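Flikell: Score Sheets from a Small Old-Car Show

README and data card, January release

What you are downloading

Flikell is a table of judging results from the Niltska old-car show, typed up from paper score sheets and lightly cleaned. Each row is one car, judged once, by one panel. There are 1,000 rows. We would have stopped at a less suspicious number, but that is how many legible sheets were in the boxes.

The show is held on a playing field behind a feed store. It has a trophy, a runner-up trophy that is slightly bigger, and a long history of people disagreeing about chrome. If you want data from one of the famous lawns by the ocean, you will need a different dataset and probably a different jacket.

Files

flikell_cars.csv holds one row per judged car, with class, model year, coachbuilder and the final score.
flikell_marks.csv holds the line-by-line marks that add up to the final score, on the occasions when they add up.
flikell_remarks.csv holds the judges' handwritten comments, with names removed.
classes.txt explains the 12 classes, including the one called "Other, Closed."
CHANGES.txt is what it sounds like.

All files are UTF-8, comma separated, with a header row. Empty cells mean the judge left the box blank. A zero means the judge wrote a zero, and usually pressed hard.

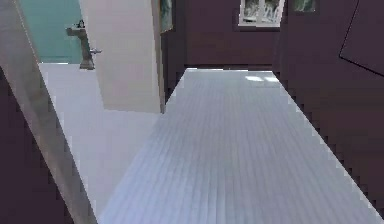
How the scoring works

A car starts with full marks and loses them. Points come off for paint, brightwork, upholstery, engine bay, tires and what the sheet calls "correctness," a word that has ended friendships. A panel walks the car together, argues beside it, and hands in a single sheet. The owner is supposed to stand back during this. The remarks file has some bearing on how often that happens.

The largest deduction allowed on any line is 5. Judges who felt this was too lenient sometimes took the same fault off twice, once under paint and once under correctness. We left these alone. The column double_flag marks the ones we are sure of.

Cars also had to start, idle and drive a short loop of the field. This is pass or fail in column ran. A car that was pushed over the line by its owner's relatives is recorded as a fail, whatever the relatives wrote in the margin.

Where the sheets came from

The sheets sat in a cabinet in the show office until the roof began to leak, at which point they became heritage. Yaowalak Ruangrit sorted them by class and year and then typed the whole lot using Reltik, our entry form, which is a spreadsheet with opinions. It refuses a model year later than the show year and a coachbuilder it has never heard of. Halfdan Grímsdóttir wrote Reltik and has since apologized for the second rule.

Every sheet was typed twice. Where the two versions disagreed, the paper was pulled out again and looked at under a better lamp. In 61 rows the paper could not settle it either, and those have the value "unclear" in column status. Please drop them or keep them, but say which.

Known problems

Coachbuilder names are a swamp. Østergaard appears as Ostergaard, Oestergaard, Ostergard and, on one sheet in green ink, Oyster Guard. We have folded all of these into Østergaard and kept the original spelling in builder_raw. A few cars credited to the firm have bodies that are almost certainly somebody's brother-in-law's work. The data records what was entered, and the brother-in-law is not a permitted value.

Model year is the owner's claim. For cars with a replacement chassis, this can mean the year of the engine, the year of the body or the year the owner would prefer.

Some cars came back every summer under new owners and new colors. There is a car_id column that tries to link them by chassis number. It misses some. If you find two entries that are plainly the same tourer in different paint, write to us and we will fix it. 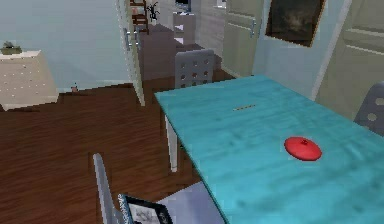 Scores creep upward over time. Either the cars improved or the judges mellowed, and we can't separate the two with what is in the table. Please don't publish a chart of this with the title "Restoration Standards Rising." One person already has.

The class "Preserved, Unrestored" is graded on a different sheet, where worn leather counts in the car's favor. Comparing its scores with those of the restored classes will produce nonsense, with very good significance values.

Remarks

Judges' comments are typed as written, including spelling. Owners' and judges' names were replaced with OWNER and JUDGE. Drawings were not transcribed, except as [drawing]. Three comments were left out because they were about the lunch tent.

A sample, to set expectations:

"Lovely car. Hubcaps belong to some other lovely car."
"Engine bay cleaner than my kitchen. Minus one for hose clamps."
"OWNER states horn is original. It sounds original."
"Rain. Could not judge paint. Judged paint."

Suitable uses

Teaching, messing about with ordinal data, settling bets over which class wins Best in Show most often (it's the open tourers). People have also used the marks file to practice spotting judges who score in a block.

Unsuitable uses

Valuing a car. A high mark here means that a panel on a damp field liked it. Buyers, insurers and divorcing couples should look elsewhere.

Terms

Use it freely, credit Flikell, and keep the builder_raw column if you pass the files on. Corrections are welcome, preferably with a photograph of the chassis plate. Halfdan reads the mail in the evenings, after 7 p.m., and answers questions about hose clamps last.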